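Gitstead Forums > Learning from Demonstration > Handheld collection
Thread: Relabeling the approach instead of throwing it out (big jump on small round things)
Posts in this thread: 11

gresance_tom wrote:
OK I am way too excited about this and my housemates have stopped listening, so you get it. We've been training a bimanual policy on handheld gripper demos, two grippers, marker cubes on both, pose from the head camera. Small round objects have been our nightmare for months. The policy gets to the object beautifully and then closes too early, or nudges it and chases it across the dish.

What we tried in May: keep every demo, including the ones where the person hesitates or backs off before closing, and relabel the hesitation. Any stretch where the gripper is within reach of the object but the fingers haven't started closing gets its own phase tag, and the policy predicts the phase along with the action. Same architecture, same data, one extra head. Our old recipe filtered those demos out as "messy".

Set was 3455 demos. With the old filter, grasps on the round objects succeeded in 61 of 134 trials. With the phase tag, 102 of 134. I ran the evaluation again the next morning on the same start positions because I didn't believe it, and got 99.

mothbrain wrote:
That's a lovely jump! Question though: how many demos did the old filter drop? If the new run sees a lot more data, then more data could be the whole story.

gresance_tom wrote:
Fair, and I should have put it in the first post. The filter dropped a bit under a third. I did train one on the full set with no phase tag and it got 74. So more data helps some, and the rest is the tag. One seed each, before anybody shouts.

Kettlewright wrote:
Shouting anyway :) One seed each on a bimanual policy is not a result. We had two seeds of the identical config land 20 points apart last winter, and I'd already made the slides. Please run at least 4 before you tell people the tag does it.

The idea is good. I want it to be true. But phase tags have been tried plenty, and what usually happens is that they help on the objects you tuned the threshold for and do nothing elsewhere. What's your "within reach" distance and how did you pick it?

gresance_tom wrote:
4 cm from fingertip midpoint to object center. Picked by looking at plots, so yes, tuned by eye on the round stuff. I'll queue the seeds tonight.

prekon_ana wrote:
We do something close to this at Prekon, with cloth, so I'll add a data point in the other direction. For us the tag made things worse until we let the boundary be soft. A hard switch at a fixed distance meant the policy learned to stop dead at the line, like it was waiting for permission. Do you see any stutter?

gresance_tom wrote:
YES. A little pause right at the edge. I'd put it down to inference lag. Now I'm going to be up all night, thank you. How soft is soft?

prekon_ana wrote:
Linear ramp over 2 cm either side of the line. We didn't search over it much. It was the first number I typed in and it worked well enough that I went back to fighting with the calibration.

Taha Shawky wrote:
Jumping in from the collection side, as I've recorded a good chunk of a set like this and the annotation people never ask us anything! The hesitation in those demos is very often the person looking. When you come down on a little round thing in a dish you open wide, hold there for a moment, check both fingertips, and then commit. It feels like nothing when you do it but it's in every single take if you go slowly through the video. If you filter for "smooth" you are filtering out the careful people and keeping the lucky ones.

I'm on the Bellini table setup, which is a place setting with a tray, a dish and one small object. This is the moment I mean, right hand open around the object and left hand just waiting: 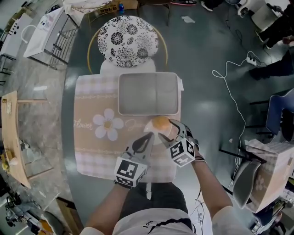

Last edited by Taha Shawky on 2024-06-20, edit reason: wrong attachment

Notice the left gripper too. It has nothing to grasp at that point, and a naive phase tag will call it "idle" and teach the policy that idle means hold perfectly still. My left hand never holds perfectly still. I'd tag the arms separately, and I'd leave the waiting arm out of the loss or weight it way down. Tom, are your tags per arm or one for both?

gresance_tom wrote:
One for both. Ugh. Of course it should be per arm, that's so obvious now that you say it. And "filtering out the careful people" is going on the whiteboard. Would you be up for looking at maybe a dozen of our rejected demos and telling me which ones are looking and which ones are real fumbles? I can't tell them apart from the trajectories alone.

Kettlewright wrote:
I'd push back a little on down-weighting the waiting arm. On our rig the drift of the idle hand carries information: people start moving it toward the tray before the active hand has finished, and the handoff gets slower if you throw that away. Keep it in, tag it separately, and let the model sort it out.

Agree completely about the looking, though. Best point in the thread. It also suggests a cheap check: if the pause really is visual, then it should be longer on the dishes where the object is hard to see, and you already have the video to measure that.

Taha Shawky wrote:
Oh that's a great check, and I'd bet on yes for white on white. You may be right about the idle hand as well, my takes don't have many handoffs so I wouldn't have noticed. Tom, send the demos over, happy to go through them. Send some accepted ones mixed in and don't tell me which they are!

gresance_tom wrote:
Done, link is in your messages. Seeds are queued, per-arm tags with Ana's ramp go in right after, once with the idle arm at full weight and once at low weight so we can settle that one too. Will post all the numbers here, including the ugly ones.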